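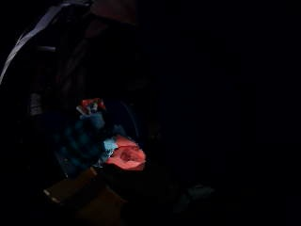
Packing up the shop on Andera Street

My name is Anitha Raju, and together with my cousin Vignesh Unnithan I am keeping a small page about our shop, Sundaram. We sold and repaired cloth bags and scarves there for nine years. In March the rent became too high for us, so we moved to a smaller room behind the Juvgate market. Many customers have asked how the move was going.

The red and the blue
The warm red is the color that people always asked us for, and in poor light it is the first thing the eye finds. Next to the deep blue and teal it looks even stronger. Vignesh prefers the blue ones. We have never agreed about this.

How we packed
We did not fold everything. Small pieces went in crumpled, between the bigger ones, and in this way we needed fewer boxes. My aunt was against it and she ironed for two evenings afterwards. Heavy cotton went to the bottom, and silk traveled on my knees in the car.

What was left over
We had some 200 remnants in the back cupboard, many of them too short even for a purse. The longest we kept for lining. The others went to the sewing class at Zarico, where the teacher was very glad to have them and asked if there were also buttons. There were buttons.

The new room
It has one window and a good long table, which came with the room. The shelves are not yet up. Until then the stock stays in its bags with a paper list on the door, and if you ask for a certain color, please give us a few minutes to look for it.

Repairs
We still take zippers, handles and torn lining. A simple zipper is ready in two days, and a handle takes a little longer if we must order the strap. Please empty the pockets before you bring the bag. We are open from 10 in the morning, and the entrance is on the side of the market where the bicycles are.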